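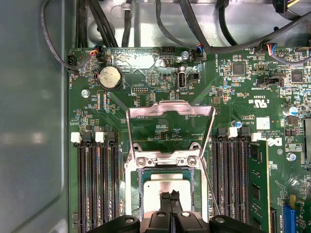

Procesador en su zócalo, con la placa metálica levantada.

Cómo llevar un diario del dolor de cabeza (y no abandonarlo a los dos días)

Usamos cookies propias y de terceros para mejorar tu visita. Aceptar | Configurar

¿Cuándo te dolió la cabeza por última vez? ¿Y la anterior? Yo llegué a la consulta tan tranquila, la doctora me hizo esas dos preguntas y me quedé en blanco. «Pues... ¿el martes?» Un desastre. Así que me mandó a casa con deberes: apuntarlo todo hasta la siguiente cita.

Lo primero es elegir dónde. Probé una hoja de cálculo preciosa, con sus colores y todo, y me duró lo que dura un yogur abierto. Al final me apaño con una libreta de 40 hojas que vive en la mesilla, con el boli enganchado.
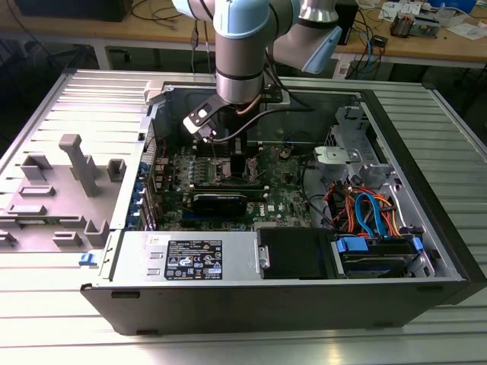
Qué apuntar cada vez

Hora a la que empieza y hora a la que se va. Intensidad, del cero al diez. Zona: un lado, los dos, la nuca, detrás del ojo. Si hubo náuseas o te molestaba la luz. Y lo que tomaste, con la dosis y la hora — esto último es lo que más me cuesta recordar, así que lo escribo antes de guardar la caja. 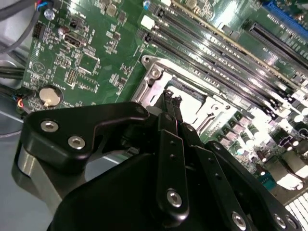
Ghada Hakim
Redactora de bienestar
2026-04-16

Añade una línea sobre el día: cuánto dormiste, si te saltaste la comida, cuántos cafés, la regla si la tienes. ¡Una línea, no una novela! Los días sin dolor pongo una raya y a dormir, pero la pongo, que luego también cuentan.

No intentes adivinar culpables la primera semana. Yo estaba convencidísima de que era el chocolate (qué disgusto) y en septiembre, repasando páginas, vi que casi todo caía en sábados de dormir hasta las tantas.

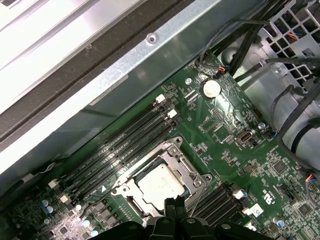
SALUD EN CASA

Antes de la cita, pasa a limpio lo gordo: días con dolor al mes, días con medicación y el peor episodio. Cabe en media cuartilla y tu médico te lo agradecerá. Si ves que tiras de analgésicos muchos días, coméntalo sin esperar a la revisión.

Y hay cosas que no se apuntan, se consultan ya: un dolor brutal que aparece de golpe, fiebre con el cuello rígido, dificultad para hablar, pérdida de fuerza o un golpe reciente en la cabeza. Ahí, a urgencias.

Compartido 700 veces · 4 comentarios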